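Open day at the Guthrie Street showroom, Biscombe

2nd January

Guthrie's opened its doors to the public for one afternoon and I drove out to see the dining furniture. Entry was free and parking was in the gravel lot behind the old Keron dairy. Calum Rutherford, the floor manager, took the two o'clock group through.

We started in the timber store, then the finishing bay, where every tabletop gets three coats of oil. You can smell it from the footpath. The shop employs 67 people and turns out 300 chairs a month, most of them going to cafes along the Trorkum road. November is the busy month. A plain side chair starts at $100 and an armchair is $500, which put a few of us off.

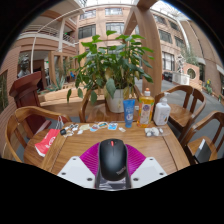
3 min read

The tea room was the part I liked best. It has a honey-coloured wooden table with a raised border, and wooden chairs with curved backs all the way around. A tall one with a high solid back stands off to the left — darker and redder than the others. Calum said staff furniture is mostly seconds, and I couldn't find the faults.

There's a big leafy plant in a white pot behind the table, and the dish soap and pump bottle sit out on the wood with everything else. Small packets were spread across the front and a red and white paper bag hung partly over the side. I thought that was a fair test of a finish.

Tea and a biscuit were included. The tour takes an hour, and the finishing bay is up a short flight of stairs with no ramp. Bookings for the next one are taken at the front counter — cash or card.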